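La lettre du bouchon - 2026-03-17

Bouchons, bagues, étiquettes : le courrier en retard

Numéro bouclé à toute vitesse, pardon d'avance. J'avais prévu un long papier sur les capsules métalliques, il attendra. Trop de courrier sur les bouchons plastique depuis la dernière lettre, et surtout sur cette petite bague que tout le monde oublie. Alors on y va, dans le désordre.

D'abord le mot. Bague d'inviolabilité, bande de garantie, collerette, anneau. Vous êtes plusieurs à me demander lequel est le bon. Dans l'atelier où j'ai appris le métier on disait la bague et c'est tout. Pramila Bisht, qui lit tout et corrige tout, préfère « bande de garantie ». Gardez celui que comprend votre interlocuteur. Si vous passez commande, mettez un croquis avec, ça évite les colis renvoyés.

Le principe, pour les nouveaux inscrits : la bague est moulée avec le bouchon, reliée par des petits ponts de matière. Au premier tour ça craque, les ponts cèdent, le bouchon part, la bague reste coincée sous le filetage. C'est le petit bruit sec. Pas de bruit, on se méfie. Ma grand-mère faisait pareil avec les bocaux, elle écoutait.

Et la bague, ensuite ? Elle suit la bouteille. Personne ne l'enlève, sauf les enfants et moi.
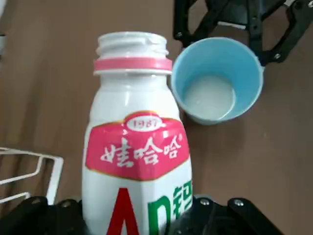 Lait ou jus, on garde sa bague. Ici en rose, sur une bouteille 娃哈哈.

Question de Girish Mittal, de Mostitz, qui collectionne les flacons de boissons depuis une dizaine d'années : faut-il couper la bague avant de ranger ? Non ! Surtout pas. Une bouteille sans sa bague, pour un collectionneur, c'est un livre sans jaquette. Lui en a 453 sur ses étagères, toutes complètes ou presque, et il commençait à douter à cause d'un voisin de bourse qui coupe tout à la pince. Laissez le voisin couper. Pour le bouchon par contre je conseille de le garder vissé sans forcer, un quart de tour. Serré à fond pendant des années le joint marque, et on retrouve un rond sur le haut du goulot. Testé malgré moi sur une série de limonades.

Côté tri maintenant, puisque c'est la moitié du courrier. Bouchon sur la bouteille ou à part ? Ça dépend de chez vous, lisez la consigne de votre commune, vraiment. En général on rebouche et on met tout ensemble. Le corps et le bouchon ne sont souvent pas du même plastique, ils se séparent plus loin dans la chaîne : broyage, bain, l'un flotte et l'autre coule. Très jolie opération à voir d'ailleurs. Dénes Bárány m'a fait visiter un bain de ce genre en septembre, bottes obligatoires, odeur de soupe. On ne s'entend pas parler. J'ai pris des notes illisibles, je les recopierai un jour.

Les bouchons attachés. Bon. Je sais. Vous détestez. J'ai reçu des lettres de deux pages là-dessus. Le bouchon dans la joue, le bouchon dans le nez, le bouchon qui goutte sur la chemise. Ma technique : ouvrir, basculer complètement jusqu'au petit clic s'il y en a un, puis tourner la bouteille pour que le bouchon soit sur le côté et pas en haut. Les modèles sans clic, je n'ai pas de solution. Italo Sorrentino les tient avec l'index, comme une clarinette, il dit que ça vient tout seul au bout d'une semaine. Chez moi ça n'est pas venu.

Ceci dit je défends un peu l'idée. Ramassé 3 sacs de bouchons l'an dernier sur la même berge, à la sortie du canal. Des bleus, des blancs, des rouges, et presque pas de bouteilles. Le bouchon voyage mieux que la bouteille, il est petit, il roule, il flotte. Attaché, il voyage moins. Voilà. Écrivez-moi si vous n'êtes pas d'accord, mais courtement s'il vous plait.

Passons aux couleurs. Un lecteur demande pourquoi certaines marques assortissent le bouchon à l'étiquette et d'autres prennent du blanc partout. L'argent, surtout. Un bouchon blanc se commande pour toute une gamme, on ne change que l'étiquette. Un bouchon teinté, il faut un lot par parfum, purger la presse entre deux couleurs, stocker. Chez Gultley, petite maison de jus où j'ai fait un remplacement, on avait du vert pour la pomme et de l'orange pour tout le reste, y compris la poire. Les clients râlaient pour la poire. Le patron a fini par coller une pastille.

Le joli dans l'assorti, c'est la bague. Elle sort du même moule, donc de la même couleur que le bouchon, et une fois la bouteille ouverte il reste un trait de couleur au cou. Un trait tout fin. Je trouve ça très élégant et je suis bien le seul à table. 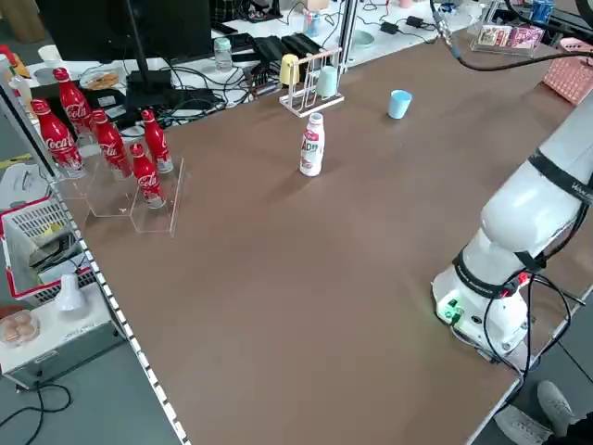 Sur la hauteur du bouchon, autre sujet à disputes. Les cols bas ont pris toute la place dans les eaux et les sodas, moins de matière, moins de filet. On ouvre plus vite. On referme plus mal, je maintiens, surtout avec des doigts raides. Teodoro Villalobos, ergothérapeute à la retraite et abonné de la première heure, nous écrit que la hauteur compte moins que les stries. Des stries profondes et espacées, bonne prise. Des stries fines et serrées, ça glisse dès que la main est un peu mouillée. Il conseille un simple élastique large autour du bouchon. Celui des bottes d'asperges est parfait, paraît-il. Je n'ai plus d'élastiques à la maison depuis que j'en ai parlé à ma soeur.

Même lettre, deuxième astuce : tenir le bouchon immobile et tourner la bouteille. Plus de prise sur le gros diamètre. Idiot, simple, ça marche très bien sur les bouteilles d'un litre et demi. Sur les petites beaucoup moins, on écrase et ça gicle.

Étiquettes. On me demande comment décoller proprement un manchon thermorétractable. Facile, on ne décolle pas, on coupe. Petit cutter, lame neuve, on part du bas et on remonte le long de la ligne de soudure. Il y en a toujours une, au dos, on la sent à l'ongle. Ensuite à plat sous un dictionnaire, deux jours. L'étiquette papier c'est autre chose : eau tiède, patience, on ne frotte pas. L'étiquette plastique autocollante, sèche-cheveux, doucement, et tirer à plat et non vers le haut. Si la colle reste, un peu d'huile de cuisine. Pas d'acétone !! Je l'ai écrit l'an dernier et j'ai quand même reçu la photo d'un flacon tout blanc, mort.

Noter au crayon, au dos, l'endroit de l'achat. On croit toujours qu'on s'en souviendra.

Un mot sur les langues. Les étiquettes étrangères plaisent énormément, je le vois aux échanges : on me demande du chinois, du coréen, du géorgien. Très bien. Mais faites lire l'étiquette à quelqu'un avant de la classer. J'ai rangé pendant des années un vinaigre dans les sirops. Girish, encore lui, avait un adoucissant pour le linge au milieu des yaourts à boire. Belle bouteille, remarquez. Et méfiez-vous des années imprimées sur les étiquettes, ce n'est pas forcément celle du flacon. Fondation de la maison, anniversaire, recette, tout est possible. Pour dater, regardez plutôt dessous, ou sur l'épaule : beaucoup de fabricants impriment là le lot ou la date limite. Ça s'efface au doigt, donc photo dès le retour des courses.

Côté matériel, la presse à capsules Skusness de l'atelier est réparée. Le ressort venait bien du lot défectueux. Elle reprend du service pour ceux qui veulent fermer leurs bières maison, venez avec vos bouteilles lavées, je ne lave plus les bouteilles des autres. Prévoir 100 capsules par personne grand maximum, sinon la file n'avance pas.

La bourse d'échange maintenant. Salle Rizzi, comme la dernière fois, entrée par la cour. 40 tables, presque toutes prises, il en reste au fond près du radiateur. Le fond c'est bien pour les vieux verres, moins bien pour les opercules en alu qui s'envolent dès qu'on ouvre la porte. Apportez des boîtes à couvercle. Pas de vente d'alcool plein, rappel. Le café est à la charge de ceux qui le boivent, la soucoupe était bien triste la dernière fois.

Recherches en cours : Pramila voudrait des bouchons à bec verseur, couleur indifférente, bague présente. Dénes cherche des préformes, vous savez, ces petites éprouvettes épaisses avant soufflage, pour montrer à ses élèves. Il rend les frais de port. Italo donne un carton de bouchons mécaniques en porcelaine, joints à changer, à prendre sur place et en une seule fois.

Les capsules métalliques au prochain numéro, avec l'histoire de la dentelure. Envoyez vos questions avant que je commence à écrire, pas après, merci.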